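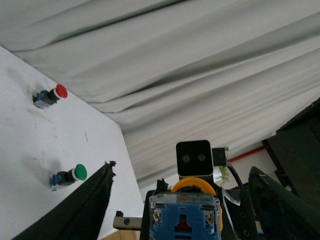

Fig. 1. Wrist view with the red and green buttons on the table and a third button module, yellow ring up, low in the view between the fingers.

Holding State: Deciding From a Wrist Camera Whether the Gripper Has Anything In It
Project report, Robot Software Lab, Bromness

1. What we set out to do

The project description we signed up for in April promised "closed-loop manipulation of small parts." After two weeks of reading other people's code we cut this down to a single question the program has to answer before every move: is there something in the gripper, and if so, what? A person answers it by looking. Our program also answers it by looking, only slower and with a settings file.

The arm was already running Merkine, the lab's motion planner, and we were told to leave it alone. Merkine takes a target pose and a flag saying whether an object is attached. If the flag is true, it adds a collision shape to the fingers and plans around it. If the flag is wrong, it plans a beautiful path for a situation that doesn't exist. Before our project the flag was set by the close command, so the planner believed that closing the fingers on air was a successful grasp. It had great confidence in us.

Our module is called Simon, after the game, which also involves colored buttons and being told you are wrong.

2. How it fits together

Simon runs as its own process and talks to the planner over one message type. Each message has three fields: state (empty, held, unsure), object class, and a score. The planner reads the newest message before it plans. If the state is "unsure," the arm stays where it is and asks for another image. After 6 of those in a row it gives up and prints a line to the console, and for the first month the line was misspelled.

The perception part has two stages. Stage one crops the bottom middle of the wrist image, where a held object has to be if it is held at all. Stage two is a small classifier that looks at the crop and picks a class. Our first version had no crop. We gave it the full image on the theory that a network would figure out which part mattered, and it did form an opinion about this: it decided the curtain mattered. Long folds with dark creases are very attractive to a network with nothing better to do.

The crop is fixed, because the fingers always turn up in more or less the same part of the wrist image. We also tried masking out the fingers using the known joint values. The dark covering on them has a ragged tip in some views, with loose fibers sticking out, and our clean geometric mask cut straight through the fuzz. The leftover fibers were then classified as a cable. We dropped the mask and let the network learn fingers the hard way.

3. Data and labels

We labeled 2506 wrist images in Flenach, the labeling tool the lab keeps on its server. Flenach is good at boxes. For whole-image labels it makes you draw a box anyway, so every image labeled "empty" has a tiny box in the corner around nothing. Our loader throws these away. An earlier version of our loader did not, and trained a very accurate detector of the corner.

Of the labeled set, 358 images were held back for testing. We split by recording session. Splitting by single image puts two almost identical views on both sides, and then the test score comes out wonderful and means nothing. We know what that score looks like – we put it in our midterm slides.

4. The yellow problem

Our baseline was a color rule written in an afternoon: if enough of the crop is yellow, say "ball." It beat the first three networks we trained, which was bad for morale. Then we added the push button modules.

The module in Fig. 1 carries a bright yellow ring over a clear housing with blue parts inside. From the wrist camera the ring is seen partly from the edge, and in a tight crop it can supply enough yellow to satisfy the rule. The rule called it a ball. The planner then attached a ball-shaped collision object to a button module and planned accordingly.

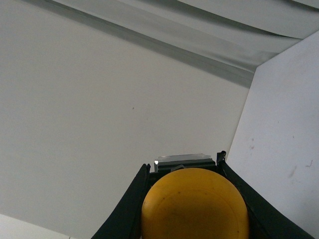 Page last changed: 6/25/22

A ball fills the lower part of the crop as one large dome with a black finger on each side. The yellow is darker toward the bottom and brighter across the top, so a strict color range finds only part of it, and a loose range lets the ring back in. We spent too long adjusting these numbers. The version history for that file is a list of commits all named "fix yellow."

What worked was dull. We added a shape check that measures how solid the yellow region is. A ball view gives one filled area running down to the bottom edge, and a ring gives a band with blue and clear plastic next to it. The network receives this measure as one extra input alongside the crop. We expected it to learn this by itself from the pixels, and perhaps it would have with more images and a longer semester.

5. Results

On the held-back set, the final version got 54 images wrong. Most of those mistakes were "unsure" when a human would have been sure, and we count them as wrong even though they are the kind of wrong we prefer. An unsure answer costs a short wait. A false "held" costs a trip across the table with nothing.

The remaining errors are mostly between "button module" and "empty" in views where the module sits low and only its ring is inside the crop. Moving the crop down would fix this if there were any image down there.

The color rule alone still does well on balls. If your gripper will only ever meet balls, please use it and take the rest of the semester off.

6. Things left undone

Simon looks at one image at a time and has no memory. An object that was in the gripper a moment ago gets no credit for that. A simple filter over the last few messages would probably remove many of the unsure answers, and we have a branch with such a filter in it that does not compile.

We never used the buttons on the table as targets. The planner has poses for the red one and the green one, entered by hand, and they are correct until somebody bumps the table. Detecting them should be easier than our problem, given that they are red and green and lie in plain view on a white surface. We said the same about the yellow ball.

The score field is not a probability, whatever the comment in the header file says. Anyone picking this up should calibrate it first, then change the comment.

Code and labels are in the lab repository under simon/. The training script expects the Flenach export in the old format. The new format has one more column, and the script will read it without complaint and learn the file names.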